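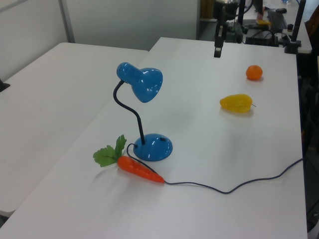
The lamp, the carrot and the cord that joins them, at the Jarex test bench.

The fault that cost Jarex most of January began with a toy carrot. The task, set by its customer Kondadico, was dull on purpose: pick up the carrot, put it down somewhere else, leave the lamp alone. The arm did this 255 times without complaint. Then somebody let the lamp's cord lie across the carrot, the way cords do in any house with a desk in it, and the gripper took hold of both.

According to the fault log, the arm felt extra drag and did what it had been told to do about drag. It pulled harder. The lamp went over, the force limit failed to trip, and the arm carried on toward its goal with a desk lamp in tow – a very determined dog walker.

The limit had been set at 312, a figure copied from an older Rurkau gripper and never questioned since. The new one is 17. It stops the arm early and often, which the Cruzado safety people call progress.
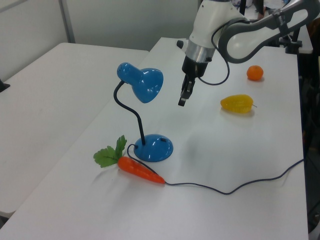
Why not just move the cord?
Because homes are full of cords, and an arm that only works on a tidy table will sooner or later meet a phone charger. The cord stays in the test.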